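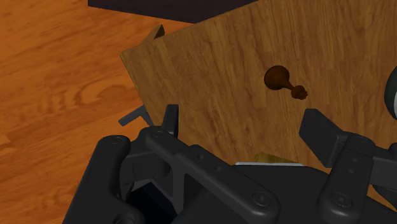 pulport_dan wrote:
The 2812 quote from Dadirport is fine for the gripper by itself. What it leaves out is the spare fingertips and the mounting plate. Ask for both in writing before you send anything up for approval.

gridley wrote:
I did ask. Plate is included, fingertips are 516 a set. That puts us over what we set aside for July, so I'm trying to decide if we run the cabinet door tasks in simulation for longer and buy in the fall.

tmarsh88 wrote:
Stay in simulation. Doors and knobs are a cheap thing to get wrong on a screen and an expensive thing to get wrong on a bench. We broke 2 sets of fingertips on a drawer handle before we had the approach angle sorted out.

pulport_dan wrote:
Disagree. Sim contact on a small round knob is only as good as the friction numbers you feed it. You can spend months tuning against nothing. Buy one gripper now, skip the spares, and find out what the real one does.

tmarsh88 wrote:
Skip the spares and you sit idle when one cracks. What's the lead time on those?

gridley wrote:
15 working days from Dadirport. Drarnovgate says they stock a compatible set but won't put a price on the web page.

oldbeltline wrote:
Drarnovgate fit ours fine - slightly stiffer pad. Call them, don't email.

Also, is anyone still paying for the Simon license? We dropped ours and put the money toward hardware. If gridley has it on a yearly plan, that belongs in this budget too.

gridley wrote:
It's yearly and it renews next month. I had it under software so I wasn't counting it. Will redo the sheet tonight and post both versions.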